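Purura Woodwind Help > Clarinet and Saxophone > Setup and Maintenance

Low B and C# gurgle on tenor after new mouthpiece, fine on the old one

Posted by Ravindra Kushwaha

Tenor is a Britaleo, intermediate line, bought used. It was repadded in March by the shop I normally go to and has been played most days after that without trouble. Last month I replaced the stock mouthpiece with a metal one with a high baffle and a medium-small chamber. Tip opening is 7*. Reeds are the same brand and cut I used before, strength 2.5.

Symptoms:

Low D down to low C speak normally at mezzo forte. Low B and low C# warble, a motorboat kind of sound, at anything under forte. Low Bb will speak if I hit it hard and then breaks up as soon as I back off. Middle register is fine. Palm keys are sharp but manageable.

With the old mouthpiece (hard rubber, large round chamber) low B is steady at any volume. I have swapped back and forth many times on the same evening with the same reed, and the result is always the same.

What I have tried: softer reed (2), which made the warble worse. Harder reed (3), slightly better but stuffy. Different ligature, no change. Pushed in and pulled out, some change, see below.

With the new mouthpiece the horn is in tune on middle F# when the mouthpiece is very far out, close to the end of the cork. If I push it in to where the old one sat, the warble on low B is reduced but the whole horn is sharp.

I would like to know whether this is a leak, a mismatch between mouthpiece and horn, or me. I can get to a repair bench but would prefer to rule out what I can at home first.

Hema Thomas

You need to relax your jaw. Low notes want open throat and lots of air. I had the same trouble when I moved to metal and after a few weeks of long tones it went away. Also some people drop a wine cork in the bell and it fixes the gurgle. Try that, it costs nothing.

Kumaresan Namboodiri

Your own notes contain most of the answer. If the mouthpiece has to sit at the end of the cork to bring F# down to pitch, the effective volume of the mouthpiece is off relative to what the neck expects, or your embouchure pressure is high enough to drive the pitch up. Either can destabilize the bottom of the horn. Separate the two before buying anything.

Check the embouchure first. Play the mouthpiece alone, off the neck, against a tuner. On tenor the usual target for a classical setup is concert G, and for jazz players it can be as low as E or even D. If you are producing A or above, you are biting, and the horn will be sharp wherever you put the mouthpiece. A high baffle tempts people to do this. Hold the pitch steady for a full breath, then put the mouthpiece on the neck without changing anything and play low B.

If the mouthpiece pitch is already in range, look at the volume. The missing tip of the conical neck has to be replaced by the space inside the mouthpiece. A small chamber holds less than a large one at the same position on the cork, so it is pulled out to make up the difference. Pulling out restores the volume but leaves a wide cylindrical gap between the end of the neck and the start of the chamber. On some horns this does no harm. On others the lowest notes lose agreement between the fundamental and the second partial, and the reed switches between them. The switching is the motorboat you hear.

A quick test for this is to compare the octaves. Play low D and middle D with as little adjustment as you can manage and read both. Do the same on E and F. If the spread has changed a lot between the two mouthpieces, volume is at least part of the problem. 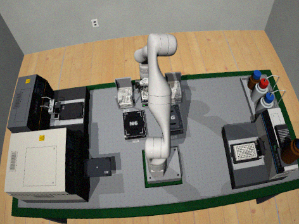

As for leaks, a horn that plays on one mouthpiece can still leak. A large chamber with a low baffle is forgiving and will cover a small leak at the G# or low C# pad. Yours was repadded in March, and pads settle in the months after a repad, so a second look is reasonable in any case. Use a leak light in a dark room and close the keys with normal playing pressure. Squeezing will hide the fault. Go down the stack slowly and watch the G# when you press the F, E and D keys. It should be held shut by the adjusting screw above it. Then look at low C#, which on many tenors is lifted a little by the linkage when low B is pressed.

If you have no leak light, press firmly on the G# pad cup with a free finger, or have someone else do it, while you play low B. Repeat with the C# cup. If the note steadies, you have found it.

The cork in the bell is a workaround. It perturbs the bore near the bottom bow enough to shift the resonance and it does help on some horns. It will not correct a leak, and it will not do anything for your tuning.

Order of work, then: mouthpiece pitch, pad cups, octave spread. If the first two come out clean, try a medium chamber with a lower baffle in the same tip opening before you blame the horn. The Chacko medium hard rubber is one I have used on a similar tenor with no trouble at the bottom.

Ravindra Kushwaha

Mouthpiece alone was a Bb, so yes, biting. Bringing it down to G took the mouthpiece in by a good amount and low B is steadier but not clean. Pressing on the G# cup had no effect. Pressing on low C# cleared it completely. Low C# is going back to the bench. I have not measured the octaves yet.

Kumaresan Namboodiri

Ask them to check the bumper felt on the C# arm as well as the pad. Measure the octaves after it comes back.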